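Kurnley Makers Network – Member Newsletter

2022-06-09

Planning the second robot station: what we want to buy, what we can wait for, and what we already have

In April the members of the automation section agreed that one station is not enough. The question of how to pay for a second one was left open, and I was asked to write down the plan so that everybody can read it before the vote. I am not a native writer of English, so please forgive me if some sentences are a little stiff. The numbers I have checked twice.

Where we are with the budget

The equipment fund holds 2,489 dollars. This is the money we may spend without asking the network for a loan or raising the member fee. From this amount, 500 dollars must stay in the fund as a reserve for repairs. That rule is older than our section and I do not propose to change it. What remains for the new station is therefore 1,989 dollars, and every list in this text has to fit under that line.

An industrial arm with its own controller is out of reach for us at this price, new or used. I asked two suppliers anyway. Kolten answered with a catalog and no prices, which I understand as a polite answer. Padholm was more helpful. They offer a small desktop arm that fits our limit if we take it without the vision package and without the training day. Their offer includes the arm, the power supply, one mounting plate and a set of cables. It does not include any tool for the end of the arm, and this is where a careless buyer can lose the whole saving.

What the present station has taught us

Before we talk about the new arm, I would like to say something about the table, the board and the blocks. When we planned the first station, we spent almost all our attention on the arm. The rest was bought in a hurry in the last two weeks, and some of it we bought two times.

The first table was a plain desk. It moved when the arm moved, and every measured position was wrong by the end of the evening. Then we changed to the perforated table, and this was the best purchase of the whole project. A fixture can be bolted where you need it, taken away for another job, and put back in the same holes. For anybody who is making a budget for such work, my advice is to write the table on the first line of the list and the arm on the second.

The work surface is a maple board. We discussed for a long time if we should take a plastic sheet in its place. Plastic is flat and easy to clean, but it is also shiny, and the members who write the camera software asked for something that does not reflect the ceiling lamps. Wood was cheaper as well. The disadvantage is that a glued board can bend with the seasons, so it should be checked with a straight edge from time to time. I have written a small amount for a replacement board into the plan.

The blocks cost us almost nothing. We use cylinders, stars, a heart, a cube and other prisms in a few strong colors, and a member can make a new one when a shape is lost. A cylinder is easy to hold from any side. A star is not, and when it stands close to its neighbors the program must decide which piece to take first. One tight group of blocks gives more useful work for an evening than a full board of single ones.

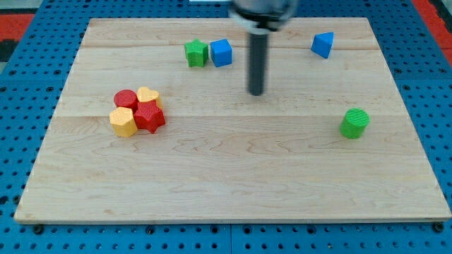

The purchase list, in order of priority

1. Perforated table. The same hole pattern as the present one, so that all fixtures can be exchanged between the two stations. Please do not look for a cheaper table with another pattern. We would save a little money now and pay for adapter plates for many years.

2. The Padholm desktop arm, in the basic version. The offer is valid until the end of the summer. The vision package can be added later at the same price, and I have this in writing.

3. End tool. We will need something that can hold small parts of different shapes. The simple two-finger model from Shiferaw is in the plan. It is not the strongest one, but its fingers can be removed with one screw, and we can print our own finger tips for special jobs.

4. Emergency stop with its own cable. This is not a point for discussion. The new arm has a stop button in the software, but a button on a screen is not enough when a hand is under the tool.

5. Board and fasteners. One wooden board in the same size as the present one, and black bolts to hold it at the corners. I have planned 50 dollars for this line, with the replacement board included.

6. Camera stand. We have a camera which is not used at the moment. It only needs a stand that does not shake – 37 dollars for the one I would like to order.

The exact prices for lines one to four are in the folder in the workshop, together with the written offers. I do not print them here because the suppliers asked us not to publish them, but each member can read them. The sum of all six lines is under our limit, and the part that is left over should go to shipping.

Costs that are easy to forget

When I compared our first plan with what we really paid, the difference did not come from the big items. It came from shipping, from cables that were too short, and from tools we had to borrow and later replace. A heavy table comes on a pallet, and the driver leaves it at the street. We must have people there who can carry it, or we must pay for delivery to the room.

There is also the cost of time. The first station needed many evenings until it could pick up one block and put it down in the right place. With the second station we can copy the fixture drawings and a part of the software, but the new arm speaks another control language. I would expect that two members are busy with this for most of the autumn. If nobody has this time, then it is better to buy later.

Electricity is a small item and the room has enough outlets on the window side. The insurance must be informed when the value of the equipment goes up. I have asked for the form.

Things I propose not to buy this year

The vision package. It is a good product, but our own software already finds the blocks well enough for the exercises we do, and the package would eat the money for the end tool.

A force sensor. Several members have asked for one, and I understand why. Without it, the arm does not know how hard it is pushing on the board. For the moment we can keep the speed low near the surface and set a lower limit for the height. If we get a grant next year, the sensor should be the first item on the new list.

A safety fence. The desktop arm is small and slow, and the lines on the floor are respected. Should we ever move to a bigger arm, the fence has to be in the same order as the arm, and we should not accept a plan where it comes later.

Buying used equipment

Some of you wrote to me that used arms are offered at very low prices when a factory closes a line. This is true. I looked at three such offers in the spring. In each case the arm itself looked fine, but the controller was old, the teaching pendant was missing, or the software license could not be transferred to us. A used arm without these parts is a heavy piece of metal. For tables and stands it is different, and if somebody sees a used perforated table with our hole pattern, please tell the section quickly.

How the decision will be made

The vote takes place at the next section meeting. There are three options on the paper: buy the full list, buy only the table and the board now and the arm later, or keep the money and decide again after the winter. My own preference is the first one, but the second is also reasonable. The table can be used from the first day, also by the members who do soldering or small assembly, and the prices for tables have gone up each time I asked.

If the full list is accepted, the order to Padholm goes out in the same week. The table should be ordered first, as it has the longest delivery time, and it makes no sense to have an arm in a box with nothing to mount it on.

Questions about single items can be put in the section mailbox in the workshop or sent to the newsletter address. Please write the line number from the list in your message, then I can answer faster. Members who want to see the present station at work before they vote are welcome on any open evening.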